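The Woman Who Listens to Cables

6 min read

We use cookies to remember your preferences and to see which stories get read. By staying on this page you agree to our cookie notice. Manage choices

When I reached the Forkar workshop in Clarstead it was ten past seven in the morning and Xiaoyan Long had already been in for an hour, most of it spent with her head tilted to one side. She was running the arm at a crawl and listening to it. I said good morning and she held up a finger, very politely, and kept it up until the arm had come all the way home.

"Sorry," she said then, and put the kettle on. "If I stop in the middle I have to begin again. There's a little scrape when a cable drags over a joint cover, and you only get it on the one part of the move. By nine the compressor is going and you can forget it."

Long looks after the picking cell, and has done since it was a bare pedestal and a stack of boxes. The cell's job sounds simple enough when she tells it: reach into a bin, take hold of a block, put it somewhere else, and do that again until somebody says stop. Most of what keeps her busy is everything around that job, and more than anything else it's the cables.

"People ask me about the software," she said. "I like the software! But the software doesn't get caught on things. Every wire that goes to the hand has to travel along the outside of the arm, and the arm turns, and the wrist turns more than the arm does. So you have to leave enough slack for the worst twist it will ever make – and then all that slack has to live somewhere the rest of the time."
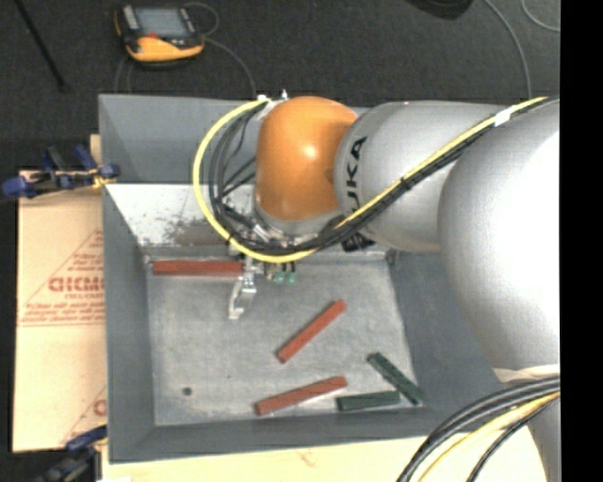 The KUKA arm over the block bin, with the yellow cable looping out past the orange joint cover.

The loop is the part she fusses over. Too small and it pulls at the fitting when the wrist rolls over; too big and it swings down into the work. She showed me how she sizes it, which involves no ruler whatever. She takes the wrist to its farthest turn one way, then the other, and at each end she slips two fingers under the cable. If she can lift it a little, she's happy. If she can't, off comes the tape and she starts over.

I asked about the tape, having expected something grander. She laughed at me. "Zip ties are lovely until you have to move them, and then you're there with the cutters next to a cable you don't want to cut. While I'm still changing my mind, I use tape. I've been changing my mind since May."

The bin is the other half of her morning. It is held to the wooden worktop with clamps, and she checks them by hand before the first run, giving each a good tug and then leaning on the bin wall with her hip. A bin that creeps even slightly makes a fool of the arm, she explained, for the arm goes on believing in the place where the bin used to be. She learned this from a long afternoon of blaming the gripper, which she took apart and put back together before it occurred to her to push on the bin.

"I apologized to the gripper," she said. "Out loud. My colleague Liang still brings it up."

She keeps a log in a school notebook, and the entry on the morning I came was number 869. I was allowed to leaf through it while the tea cooled. Some entries are only a word or two ("clamp, again"), others run over the page, and one is a drawing of a cable with an arrow and a great many question marks. The routine itself is copied inside the front cover. Slow run with the door shut and everyone quiet. Clamps. Fingertips down the length of each cable, feeling for flat spots. Wipe the gripper. Then 50 picks at low speed before she lets it go any faster, and she stands there for every one of them with the pendant in her hand.

Does she ever skip the slow picks? She thought about that for longer than I'd expected.

"Once, when we had visitors from Hendora and I was late. It was fine. It bothered me all day that it was fine."

What she'd like next is a proper dress pack, the kind of sleeve and spring arrangement that carries the cables along the arm and pulls the slack back by itself. She has a quote for one pinned over the sink, and she has 11 pages of notes on why the second-cheapest would do. Until then it's the loop and the two fingers, and I have to say that by the third slow run I could hear the scrape too, very faint, just as the wrist came over. She had the tape off before I'd put down my cup.

Get our workshop stories by email, twice a month. Enter your address to subscribe.

Comments (3)

marlow_bench
The two-finger test is how I was taught as well, on paint robots. I'd add that you should do it again after lunch when everything has warmed up. Cable that's easy at seven can be a different animal by one.

Tess R.
Loved this. My dad was a loom mechanic for years and he listened just like that, head over to one side, and woe betide you if you spoke.

oldpneumatics57
Hook and loop straps, please, Xiaoyan! Reusable and no sticky mess on the jacket. Otherwise a very nice read, and I hope she gets her dress pack.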